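The Bag That Stays by the Door

By Usha Iyengar

My mother kept one black bag for everything, and when she traveled she put on it a small ribbon, so that at the station we could find it. I thought about this ribbon often while I was writing about bags this July.

I have asked several people what they carry each day, and the answer is almost always a soft bag in a dark color. Ilham Lumbantobing, who repairs bags in a small shop called Suvarna, has 36 of them waiting on his shelves now. In the last year he repaired 292. Most of them, he told me, came to him for the zipper.

"People look at the fabric when they buy," he said. "I look at the pull. If the pull is too small, the hand becomes angry with it, and an angry hand breaks the zipper."

I like very much this idea of the angry hand. At home I tried all my own bags with my eyes closed, and he is right. With a ring on the end I find the zipper at once. Without it I search.
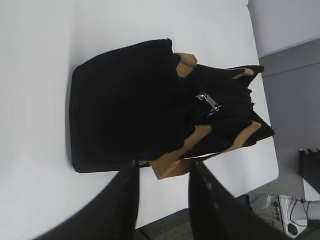
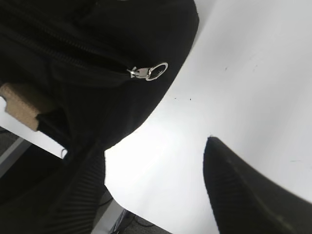
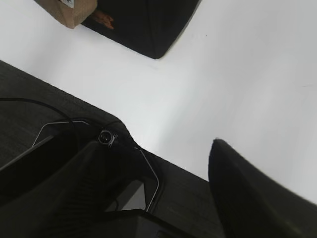

First and second pictures: black fabric, a tan detail and a silver zipper pull. Third: a brown paper bag beside a black container.

A dark bag has one weakness, and it is the dust. Shirley Catterall brushes hers every evening with a dry clothes brush, always in one direction. She does not wash it in the machine. She empties it first on the kitchen table, which I recommend to everybody, even if it is a little embarrassing. In mine I found three pens, a key that I do not recognize and a receipt from the winter.

For the small things she uses paper bags from the bakery, folded and used again until they tear. One is for receipts, one is for medicine. I have started to do the same, and my receipts are now flat for the first time in my life.

The key is still on my kitchen table. I have tried it in every door of the house.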